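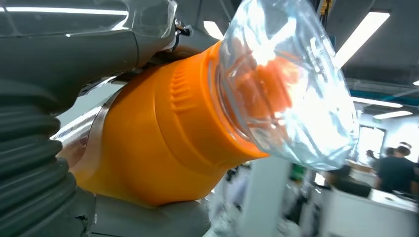 15 Apr 2020

**New lakeside walking route to link Zoltby and Brudusar**

A signposted walking route between the towns of Zoltby and Brudusar will open in July, the Ravn Valley Visitor Office announced today.

The Ravn Lake Path is 37 kilometres long and follows the northern shore of Lake Ravn before crossing low farmland to Brudusar. It can be walked in 2 days, with an overnight stop in the village of Zirkov, where there is a guest house and a campsite with 48 pitches. Both ends of the path are close to a railway station, so walkers can go out on foot and return by train.

Most of the route uses existing tracks. A new footbridge has been built over the stream east of Zirkov, where walkers previously had to follow the main road. The highest point is 100 metres above the lake and is reached by a gravel path with benches on the way up.

Dogs are allowed on leads. Cycling is not permitted on the section between the footbridge and Brudusar, which is narrow and can be muddy after rain. Drinking water is available at Zoltby station and at the Zirkov campsite.

The opening date depends on the travel rules in force at the time. Campsite bookings are not yet being taken.

A free map in English and German will be available from the visitor office in Zoltby and as a download.

**Notes to editors**

Route maps can be requested from the press desk at the Ravn Valley Visitor Office, Station Road, Zoltby.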